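Grasp Simulation Software Working Group
Minutes of the October meeting

Start 2:00 p.m. The minutes of the September meeting were accepted with one correction: the Ferkby planner branch was merged after the code freeze, and the earlier minutes had it before.

1. Planner (Ferkby)

The new approach-vector sampler is in the main branch. It runs behind a flag and is off by default. The planning lead reported that on long objects the old sampler still picks grasps near the ends too often, and the wrist then has to turn more than it should on the lift. The new one scores candidates by distance from the estimated center of mass.

There was discussion on whether to switch the flag on for everyone now. Two members wanted to wait for the regression numbers. Agreed to leave it off until the next tagged build.

Collision padding was raised again. The value is still set in two places, the planner config and the scene loader, and the loader wins without any warning. To be moved to the planner config only.

2. Simulation (Tinberg)

The nightly batch completed 872 episodes before the license server dropped out. The remaining jobs were not requeued by hand. The batch script should retry on this error and it does not. Ticket to be opened.

Contact settings: the finger pads are still treated as rigid, and contact forces spike when the fingers close on curved surfaces. Substeps were raised from 2 to 16 on a test branch. The spikes are smaller and the run time is worse. The simulation lead will write up the cost per episode so that a default can be chosen. A soft pad model was suggested. It was felt to be too much work for this quarter.

Mesh cleanup is still open. Several of the scanned objects have texture seams and small holes. The seams only matter for the renderer, but the holes upset the signed distance field and need to be closed before the next asset release.

3. Perception (Yu)

The Yu segmentation model now takes gripper-view renders as well as the fixed overhead view. Masks from the gripper view are worse when the fingers cover part of the object. The group looked at a render with the object between the fingers and talked about where the mask should stop.

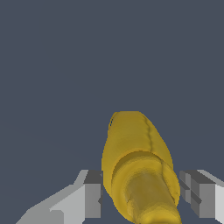 Item 3: gripper-view render, yellow object between the two fingers, plain background.

Points raised:
- Plain backgrounds make the outline too easy. Cluttered backgrounds to be added to the training set.
- The shaded side of an object should be checked separately from the lit side. Light direction is fixed in the current config and should be randomized.
- Labels where a finger overlaps the object should mark visible surface only. The labeling notes say this, but the export tool fills in the hidden part. Tool to be fixed.

4. Tooling (Claltel)

The Claltel log viewer can now line up joint states with rendered frames. The time offset has to be entered by hand. A member asked for it to be read from the log header. Accepted as low priority.

Old logs without a header version will not open in the new viewer. A converter exists but is not documented.

5. Actions

Planning: move collision padding to a single setting; post regression numbers.
Simulation: open ticket for batch retry; write up substep cost; close mesh holes.
Perception: add backgrounds and random lighting; fix label export.
Tooling: add a page on the log converter.

6. Any other business

None.

Meeting closed 3:25 p.m.

Recent items
Minutes of the September meeting
Ferkby planner: configuration notes
Labeling notes for gripper-view renders
Tinberg batch queue: known problems

This site uses cookies to keep you signed in and to remember your display settings. Accept | Manage settings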